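Black jeans still shedding dye after several washes, stains on lighter clothes

Asked 2018-05-31 by Ye-seo Min
Tags: laundry, dye, cotton, denim

I have two pairs of black cotton pants and a black T-shirt from Turkside, all bought in February. They still release dye. The wash water is visibly gray, and a pale cotton shirt that went through with them came out with a gray cast along the hem and cuffs.

Machine is a front loader, 43 minute mixed cycle, warm. Water here in Pirkcombe is hard. Detergent is Torklow powder, one level scoop.

What I have tried so far:
Cold wash, inside out, twice.
A cup of white vinegar in the rinse.
Salt in a soak overnight.

None of these changed the color of the water. I would like to know whether there is a way to fix the dye at home, and whether the gray cast on the shirt can be removed. The shirt has not been in the dryer.

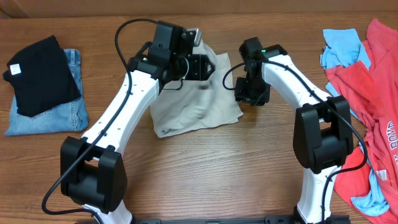
I normally sort by color, but blue denim and black have always gone in together and I would prefer to keep doing that if the risk is low.

3 answers

Answer 1 (accepted), Sang-wook Byun

Vinegar and salt do not fix dye on finished cotton. Salt is used during dyeing with reactive or direct dyes to drive the dye onto the fiber. It does nothing useful afterward. Vinegar matters for acid dyes, and those are for wool, silk and nylon.

What you are seeing is most likely unfixed dye that was never rinsed out at the factory. There are two treatments.

1. Hot rinse-out. If the care label permits it, wash the black items alone at the hottest setting listed, with detergent, no softener. Repeat until the water is close to clear. Expect some shrinkage on the T-shirt.

2. Cationic dye fixative, sold by dye suppliers. It binds loose direct dye to the cotton. Follow the dosage on the bottle — too much can leave blotches. Do this after the rinse-out and never with pale items in the load.

For the shirt: keep it out of the dryer. Dissolve oxygen bleach powder in warm water, submerge the shirt fully and leave it for eight hours. Check the label first and test an inside seam. Repeat if the water has picked up color. I have had to do it three times on one item.

Black with blue denim is low risk for the black. The denim can pick up a dull tone where it has faded, so I would separate them until the black stops bleeding.

Score: 80

Answer 2, Ko

Color catcher sheets. I use two per load. They work OK, they don't stop the bleeding though.

Score: 10

Comment from Ye-seo Min: Tried one sheet, it came out dark gray. Will use two.

Answer 3, guest

Your load is probably too big. Dye sits in the water and goes onto whatever is next to it. Less clothes, more water, take it out as soon as it finishes. Mine went over 200 washes before they faded. Or just buy dark shirts

Score: 2

Comment from Sang-wook Byun: Prompt removal is good advice. Wet items left in the drum transfer dye by contact. Most front loaders set the water level by load, so a smaller load will not always dilute the dye much.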